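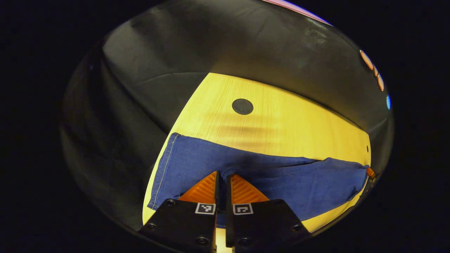 Ranasinghe

I fold laundry on the table now. I used to fold it on the bed, which is how everybody in my family folds it, and the bed method has one flaw: at the end of the evening you want to get into the bed, and the pile goes onto the chair, and then you have a chair you can't use until spring. The table has to be cleared by dinner. A hard surface and a deadline, and suddenly I'm the kind of person who owns folded jeans.

Denim is what I want to complain about. T-shirts are easy. A T-shirt will lie there and take it. Towels are basically already folded, they just need a reminder. But blue denim on a tabletop has opinions. You smooth one bit down and another bit rises up somewhere near your elbow like bread dough. You press on the fold, and it stays folded exactly as long as you're pressing on it.

Pale yellow wood is a good background for this, by the way. I bought the table from a place called Prekside that was closing its store across the river, and the salesman went on at length about how the color would "lift the room." It has not lifted the room. It does show up every scrap of navy lint, so I know precisely how much of my pants I lose each week.

Anyway, the system. I read a lot of folding advice in December, when it gets dark at lunchtime and you'll read anything. Most of it disagreed. One school says thirds, lengthwise, then roll. Another says to fold in half along the seam, tuck the crotch point in so you have a straight edge, then fold up from the hem. There's a whole faction that hangs everything and thinks the rest of us are animals. I tried rolling for nine days and my drawer looked like a tray of blue sausages. They also unrolled, slowly, at night. I could hear the drawer.

So I went with the second one, and I've adjusted it to suit my level of patience:

Lay the thing out flat and spread it from the middle toward the edges with your palms. Everyone starts at the edges. I started at the edges for years, and all you do is chase the wrinkle into the center, where it settles down and raises a family.

Fold one leg over the other, back pockets out. Tuck the point in. If you don't know what I mean by the point, fold a pair of jeans in half and look for the bit that ruins it.

Waist end stays put. Bring the hem up toward it, stopping a little short. Then fold in half again, or in thirds if your drawer is shallow. Mine is shallow. It came from Osix in a flat box with eight drawer runners, and the drawer is deep enough for a sheet of paper and a grudge.

Stand it up on its folded edge. If it falls over, it's too loose, and you get to start again. If it stays up, put it in the drawer before it changes its mind.

That's all of it. On a good night each pair takes me less time than finding the matching sock to anything. On a bad night I end up pinching one fold in place with one hand and flattening the next with the other and wishing for a third.

A few things I've picked up that don't belong in the list. Denim folds better a little after it comes off the rack than it does the next morning, when it has dried into the shape of whatever it was hanging over. I have a pair with a permanent ridge across both knees from a drying rack made by Illico, which I would not recommend to anyone, although the rack itself is indestructible and will be found in the ruins. Turn the pockets the right way out first. Check them, too. I have washed a library card, a parking stub and most of a granola bar this year, and only the library card still works.

Heavy denim doesn't like being folded small. I own one pair so stiff it can very nearly stand without any help from me, and I've given up and laid it flat on the closet shelf, folded once, where it takes up the space of a small suitcase. Stretchy denim has the other problem. It will fold to the size of a sandwich and then breathe out.

Also – and I say this as somebody who was very smug for a week – the standing-up business only works if the drawer is full. Take out two pairs and the rest lie down like dominoes. I tried filling the gap with a shoebox lid, which helped. Then I tried filling it with scarves, which just gave me a drawer of jeans and scarves. At the moment it's a rolled sweatshirt, and it's fine, and I've stopped looking at it.

My drawer holds five pairs upright. I own nine. You can see where the rest of this month is going. Some will have to go to the donation bag, which already lives in the hall and which I have been walking around since summer, and I'll need to try them all on first, under unkind lighting, to find out which ones I've been folding so carefully for no reason. I'll report back if it's bearable.

Next up is the fitted sheet. I've watched the videos. I've put my hands in the corners the way they say to. So far I have a ball, and the ball is in the closet, and the closet door is shut.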